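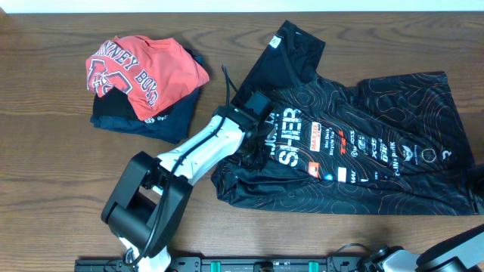
Figure 1. Folded garments stacked on a wooden table, with a black cycling jersey to the right of the stack.

3.2 Herd records and milk sampling

The study used the records of 31 organic dairy herds in the Gristden and Gasthorpe districts. All herds had been certified for at least two years when the sampling started in February. We asked each farmer to keep the usual feeding plan and to write down every change of pasture in a simple notebook. In total, 3,767 milk samples were available for the analysis.

Samples were taken at the morning milking, before 8 a.m., and were kept cold until they reached the laboratory in Pridville. The somatic cell count was transformed to a logarithmic scale, as was done by Landeg and Mathias in their earlier work on small herds. Cows in the first week after calving were left out, because their values are known to be high and would disturb the comparison between the herds.
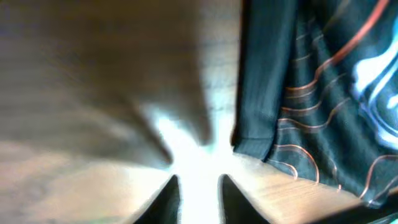 Figure 2. Close view with the tips of two dark gripper fingers at the bottom and a blurred, grayish-brown object above.

In 8 herds the calves stayed with their mothers during the day. For these herds the amount of milk sold is lower than the amount produced, and we therefore did not use the yield data from them. The cell count data were kept. The effect of the season was included in the model as a fixed effect, and the herd as a random effect.

The farmers' notebooks were read separately by E. Lewis and S. Grímsdóttir. When their readings of a pasture change were different, the farmer was called by telephone and the date was corrected. The results for the two districts are given in Section 4.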